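Flaltwood Community Kitchen: Your Questions, Answered

Welcome! If you've just heard of us (or you've walked past the building a dozen times wondering what smells so good), you've come to the right page. We get a lot of the same questions by email, so Mehwish Mohmand, who runs the bookings, has pulled them together with her answers.

What is Flaltwood, exactly?

A shared kitchen you can rent by the session. Bakers use it, jam makers use it, families use it for the kind of holiday cooking that would never fit at home. We also run our own classes on Ibarra Street, just across the courtyard, and those have a separate sign-up page.

Do I need to be a professional?

Not at all! Plenty of our regulars have day jobs. We have a retired bus driver who makes the best flatbread in Iruvport and a pair of sisters who only come in when the plums are ripe. If you plan to sell what you make, you'll need your own food handler card and whatever permit the city asks for. Cooking for yourself, your family or a party is fine without either one.

How long is a session?

Five hours. Mornings start at 7 and afternoons start at 1. Your setup and your cleanup both come out of that time, so plan backward from the end. New people nearly always guess short on cleanup. Leave a good 45 minutes for it the first time and you'll go home happy.

What does it cost?

A session is $80, and that covers the ovens, the burners, the walk-in cooler while you're here, and all the dish soap you could ever want. There's no membership fee. If you cancel two days ahead we move your payment to another date. Later than that, write to us anyway and we'll see if someone on the waiting list can take your spot.

Can I bring my kids?

Yes, from age 7 up, with one grown-up per child. They need closed shoes and tied-back hair like everyone else. Kids are wonderful at rolling dough and truly terrible at leaving it alone while it rests, so bring a card game.

What should I bring?

Your ingredients, an apron, containers to take everything home in, and your own knives if you're fussy about knives. We have pots, sheet pans, mixing bowls and scales. Please label anything of yours that looks like anything of ours. A strip of bright tape around the handle works beautifully, and it survives the dishwater better than marker does.

How do I keep my work area under control?

I love this question, because a calm counter makes cooking so much more fun! Push the things you'll need later toward the back and keep the front open for the job you're doing now. Put your scraps bowl on the side of your cutting hand. Wipe down between steps, even when it feels silly.
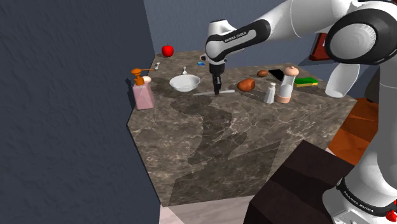
The other half of it is reading your recipe all the way through before you turn anything on. Weigh everything first, line it up in the order it goes in, and put each package away once you've used it. When a package is out of sight, you know that ingredient is in the bowl. That habit has saved me from leaving the salt out of bread more times than I'd like to say.

Is there a big mixer?

There is, and it's a beauty. It's a Trirance floor mixer and it handles bread dough for a whole street party. You need a short lesson before you use it on your own (20 minutes, free, ask when you book). Please don't overfill it. If the dough is climbing the hook, take some out and do two batches.

Can I leave food in the cooler overnight?

If you have back-to-back bookings, yes. Put your name and the date on it and use the bottom shelf on the left. Anything without a name gets tossed at closing. We hate doing it, but we do it.

What about allergies?

We can't promise that the kitchen is free of nuts, wheat, dairy or anything else. It's a shared space. There's a set of purple boards and pans kept for gluten-free cooking, and we ask everyone to leave those alone unless that's what they're making.

When is it busiest?

August, by a mile! Tomatoes, peaches, pickles, all at once. The canning crowd books early and the whole courtyard smells like vinegar and sugar. If you want a summer morning, write to us in the spring. January is quiet and lovely if you'd like the place nearly to yourself.

Where do I park?

Behind the building, in the spots with green lines. The gate code comes with your booking email. You can unload by the side door, then move your car so the next person can get in.

How do I book?

Call extension 1130 from the lobby phone if you're here in person, or use the form on our bookings page. Tell us what you're making so we can match you with the right station. Mehwish answers everything herself, usually the same evening, and she'd love to hear about your recipe too.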